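Filed under: Arts & Culture / Community

February | Bindu Fernandes

1/ Okay, I have to tell you all about the portrait show at the Ziketti building, I've been twice and I'm going back! Manolis Gavalas spent the winter drawing people who ride the early bus, in charcoal, on the backs of old route maps. Thread.

2/ There are 30 portraits and every one has the sitter's stop written in the corner. You find yourself looking for your own stop (mine is Fulum Street, and yes, there's a drawing of the man who always saves a seat for his cello).

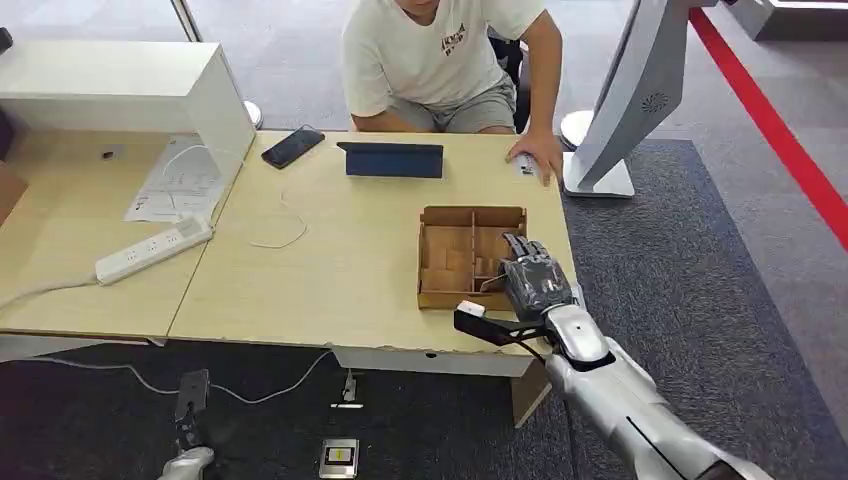

3/ HOW HE WORKS
He draws standing up, on the bus, with the paper clipped to a cookie sheet. When the bus brakes hard you get these wild lines shooting off a chin or a shoulder, and he leaves them in. I love those lines so much.

4/ My favorite is a woman asleep with her mouth a little open and both hands tight on a bag of oranges. It's titled "3110," after the bus number. I stood in front of it until my parking ran out.

5/ He asks everybody first, and each sitter gets a print of their drawing. A few came to the opening still in their work clothes and got their pictures taken next to themselves. The noise in that room! Three languages going at once and somebody's grandma correcting the nose on hers.

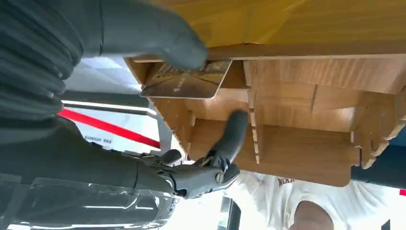

6/ She was right about the nose, too. Manolis got out his charcoal and fixed it on the wall while she pointed.

7/ It's free, up the stairs past the Palaniappan tailor shop, open until 6. Go in the late afternoon if you can, the light comes in sideways and the charcoal gets this soft brown look.

8/ He's starting on the night riders next. If you take the last bus and see a guy with a cookie sheet, say yes!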